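Kuusisto loyalty postcards: progress report for Daller, 28th November

Dear Tuulikki,

Thank you for being so patient while we waited for the last of the autumn replies to trickle in. I promised you something you could take into your own budget meeting, so I'll try to keep to the point (I don't always manage it, as you know).

The second batch of postcards went out to lapsed customers in the Arnbridge area, and we have had 237 replies up to the end of last week. Of those, 173 used the printed code and 58 rang the shop. The other 6 wrote back by post, one of them at great length and very kindly, about a kettle. 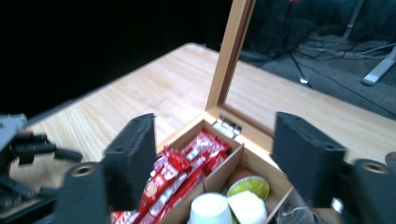

The phone replies are the ones I'd like to spend a little more on. Callers tended to ask about delivery before anything else, and the August card said nothing on the subject — my fault, I'm afraid, as I took that line out to make room for the map. Han-gyeol Na has put it back in the new draft and moved the code nearer the top.

Grirnent have held their print price until the spring, so we are still inside the budget you agreed. What I do need from you is a yes or no on the second address list, and whether you're happy for us to drop the radio spot. I would drop it, though I know it has its friends at your end.

With warm wishes to everyone there, and I'll ring once you've had a chance to read the draft.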